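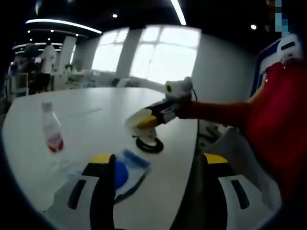 Purnatley handheld bench – upkeep meeting, October 2024

Present: Corrado Zuccaro (chair), Bożena Jabłońska, Kulsoom Butt, Ghizlane Tawfik, and me, Morena Parisi, typing as fast as I can. No apologies.

1. Last time's minutes

Everyone fine with them except Bożena, who pointed out that I wrote down the wrong screw for the finger mounts. It's the short one. The long one bottoms out and you get a finger that feels tight and still wobbles. I've fixed it in the old minutes and I'm putting it in these too so that it's findable.

2. Where the grippers stand

Corrado went through the numbers. We have 1,846 recordings in Jurnar since April, and 1,474 of those passed the check. He'd like the gap to be smaller (so would we all!) and he had gone back through the rejected ones to see what they had in common. Most of it was boring stuff – someone stopped halfway, someone forgot to start with the fingers closed. But a good chunk came from one gripper, Lollow, and that's what the rest of the meeting ended up being about.

For anyone reading this who only uses the other one: Lollow is the gripper that went back together in a hurry after the trigger jammed. Kulsoom did the trigger, I did the reassembly, and I'll own up to skipping the width check at the end. Sorry, everyone.

3. Lollow: finger width reads wrong

Kulsoom had Lollow open on the bench before the meeting and brought her notes. With the fingers fully closed, the software thinks they're still open by 2 mm. Fully open is fine. So anything thin comes out as a miss even when the person has a good hold on it, and the check throws it away. Cups and bottles go through without a problem, and that's why it took us so long to notice.

We talked about whether it's the marker positions or the linkage. Ghizlane thought markers, on the grounds that it's nearly always markers. Kulsoom had already swapped them and got the same reading, so she's convinced the linkage went back in one tooth off on the left side. Bożena agreed once she'd had the thing in her hands and worked the trigger a few times. There's a little hitch just before closed that the other gripper doesn't have. I couldn't feel it at first, then I tried it with my eyes shut and I could.

Agreed: Kulsoom strips the left side and resets the linkage. Then she runs the width check closed, half open and open, and again after the case is screwed down, as tightening the case can pull the plate over slightly. Lollow stays off the recording list until the check is in the log with her initials on it.

Ghizlane asked if we can rescue the recordings that were thrown out for this. Corrado says maybe: if the error is the same all the way through, we can correct for it. If it drifted, no. He'll pull a handful and look before promising anything.

4. Finger pads

The new pads from Bassi came. They're a bit stiffer than the old ones and Bożena isn't in love with them. She tried them on paper cups and says you have to ease off the trigger or you put a crease in the cup, and the people who've been doing this a while have a habit of squeezing to the stop. On bottles she likes them better than the old set.

We went round in circles on this for a while. I wanted to fit them to both grippers and be done with it. Ghizlane really didn't want pads changing in the middle of a batch and she's right, it would be a pain to sort out later. So we finish the current batch on the old pads, then change both grippers on the same day, all four pads, and write the date in the log.

Old pads go in the tub marked OLD. Please don't put them back in the drawer with the new ones. From across the bench they look exactly the same and I've already fitted a worn pair once.

Cleaning, since it came up: damp cloth, then dry cloth, and leave them a minute. No alcohol wipes on the pads. Alcohol is fine for the lens but only on the proper lens tissue.

5. Camera mounts and lenses

Bożena checks both lenses at the start of each session and she's finding thumbprints on them almost every time. It's where your hand naturally goes when you pick the gripper up off the table. She showed us how she does it: one hand on the grip, the other underneath the body, and you never touch the top at all. It feels fussy for a day and then you stop noticing.

The camera on the second gripper had crept round in its mount again. It's such a small amount that you don't see it on the gripper itself, you see it in the picture, where one finger sits higher than the other. Corrado wants a paint mark across the mount and the body so we can tell at a glance if it's moved. Ghizlane has a paint pen and will do both. If the marks don't line up: loosen, turn back, tighten, redo the calibration board, and note it. Don't just nudge it back and carry on, please.

We still don't have a second calibration board. The first one has a bent corner and Kulsoom keeps it under a stack of catalogs to flatten it. I'm to order one, and a stiff-backed one this time.

6. Cables

This took longer than I thought it would. The cable comes off the back of the gripper and hangs over the far side of the table, and when you reach across for something it drags. Ghizlane says she can feel it pulling her wrist at the end of a long reach. Worse, all that tugging ends up at the plug, and we've had the feed drop out in the middle of a recording more than once.

Ideas we had:

An overhead arm with the cable clipped along it. Corrado likes it. Kulsoom worries about it swinging into view and I think it would drive me nuts.

A strap on the forearm with a loop in the cable. Cheap, we can try it tomorrow if we want. Bożena says it depends on the sleeve.

A short strain relief clamp on the gripper body, so that any pull goes into the case and not the plug. Everyone liked this one and it doesn't rule out the others.

Agreed: Kulsoom prints a clamp for Lollow while it's apart anyway. If it survives a batch we make another for the second gripper. Ghizlane tries the strap in the meantime and tells us how annoying it is on a scale of her choosing. The overhead arm is parked.

7. Start-of-session routine

We've all been doing this slightly differently, so we wrote it out together on the whiteboard and I'm copying it here. I'll print it and tape it up by the bench too.

Wipe pads, check for nicks.
Look at the lens, tissue if needed.
Check the paint mark (once there is one).
Plug in, then tug the cable gently and watch the feed.
Trigger fully closed, fully open, closed again, and read the widths.
One trial pick with a cup. Play it back before you record anything real.
Initial the log.

Corrado asked if the trial pick could be dropped when you're taking over from someone who has just finished. We said no. It's a minute's work and it would have caught the feed problem last time, when Kulsoom and I lost most of a morning.

End of session is shorter: fingers closed, cap on, cable coiled loosely and not wound around the body. Whoever is winding it around the body, it's giving the cable a kink right by the plug. (I have a feeling it's me.)

8. Spares

We're down to 2 trigger springs. Bożena has been asking for a proper spares box for ages and now she's getting one. She'll list what should be in it and I'll order. First guesses were springs, short screws, pads, markers and one spare cable. Kulsoom would also like a decent small hex driver that lives in the box and doesn't wander off to the other benches.

9. Anything else

Ghizlane would like the log moved from the paper notebook into Jurnar. Corrado isn't against it but wants it kept on paper until Lollow is sorted, so that there's one place to look. We'll come back to it.

Who's doing what

Kulsoom: linkage and width check on Lollow, print the cable clamp.
Corrado: look at the rejected Lollow recordings.
Ghizlane: paint marks on both mounts, try the forearm strap.
Bożena: spares list, show everyone the two-handed pickup at the bench.
Me: calibration board, spares order, routine printed and taped up.

Next meeting when Lollow has passed its check. Kulsoom will shout.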